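Workplace Layout and Seating
Course handout, Unit 9: Task chairs in shared rooms

Scope

This unit covers the selection, placement and adjustment of task chairs in rooms where several people work at desks and at a shared table. It assumes you have read Unit 5 (work surface heights) and have the measuring sheet from that unit with you. Fixed seating and lounge seating are not covered. Stools are treated in Unit 10.

Terms used

Task chair: a chair on casters with a seat that can be raised and lowered while occupied.
Base: the star-shaped part carrying the casters. Five arms is the usual number.
Footprint: the circle swept by the base when the seat is turned through a full rotation.
Pull-out: the distance a chair travels from the tucked position to the position in which a person can stand up without twisting.
Park position: where the chair is left when not in use.

9.1 Seat height

Set seat height first. Every other adjustment depends on it. The feet should rest flat on the floor with the thighs close to horizontal and no pressure under the knee. Measure from the floor to the top of the seat with the person seated, not with the seat empty. Foam compresses, and the two readings will differ.

When the work surface is too high for the correct seat height, raise the seat and add a footrest. Do not leave the feet hanging. When the surface is too low, the surface must be changed. Lowering the seat to match a low table moves the fault from the shoulders to the hips.

9.2 Seat depth

Leave a gap of three fingers between the front edge of the seat and the back of the knee. A seat that is too deep causes the user to sit forward and lose the backrest. A sliding seat corrects this. A fixed seat does not, and a cushion behind the back is acceptable only for short periods.

9.3 Back and headrest

A mesh back supports by tension. A padded back supports by shape. Both are acceptable for general desk work. Mesh cannot be re-tensioned on most models, so check used chairs for sag by pressing with a flat hand at the level of the lower ribs.

The lumbar area should meet the back at belt height or slightly higher. A headrest is useful in a reclined position, for reading or for calls. In upright work the head should not touch it. If it does, the headrest is set too far forward and is pushing the neck down.

Tall backs have one drawback in a shared room. They block the sight line across a table and take up more visual space than the seat dimensions suggest. Place them where people do not need to see past them.

9.4 Armrests

Armrests are the most common cause of a chair that will not tuck in. Before purchase, compare the lowest armrest height with the underside of the table, including any rail or drawer. Record both figures. If the armrest will not clear, the pull-out has to be added to the park position, and the aisle is reduced by the same amount.

Set the armrest so that the elbow rests without lifting the shoulder. For work done standing over a table, or leaning across it with one arm extended, the armrests serve no purpose and the chair should be moved back out of the way.

9.5 Casters and floors

Hard casters are made for carpet and soft casters for hard floors. The wrong pairing gives a chair that either drags or rolls away when the user stands. Clean the casters when the chair pulls to one side. Hair and thread around the axle are the usual cause.

9.6 Placement in a room with a shared table

Plan the shared table first, then the desks behind it. The table attracts standing work, and standing work needs free floor on at least one long side. Chairs belonging to the desks tend to drift toward the table during the day - mark the park positions on the plan and compare at closing time.

The following points apply to mixed rooms:

Keep the chair backs out of the route to the door.
Turn parked chairs so that the armrests are not facing the aisle.
Do not park a chair directly behind a person who is standing at the table. A step back meets the base before it meets the seat.
Leave wall space next to the table for containers and supplies, so that they do not end up on the seats.

The view to study for this section has a shared table with a yellow surface and a sheet of paper on it, and black office chairs at different distances behind. The large one directly behind the table has a mesh back, a headrest and armrests. Note the one farther back near the brick wall, turned sideways on its casters, and compare its orientation with the second point in the list.
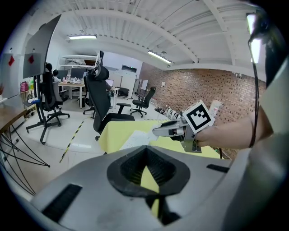
9.7 Plan exercise

The sample room is the upper floor of the Zastitz building in Grutville. The plan is drawn to scale and the room is 2725 mm high throughout, so headroom does not affect the layout. Desks are from the Indier range and the chairs are the Veres high-back model. Dimensions are on the back of the plan.

Draw the footprint of each chair as a circle. Add the pull-out as a dashed extension. Shade any place where two extensions overlap, or where an extension crosses the route to the door. Move the desks before you move the table.

Hand in the marked plan, one table of armrest clearances, and a short note on any chair you would replace. All figures in millimeters. Plans without a north mark will be returned.

9.8 Reading for the next unit

Unit 10, sections 1 and 2. Bring the measuring sheet again - the stool heights are entered in the right-hand column.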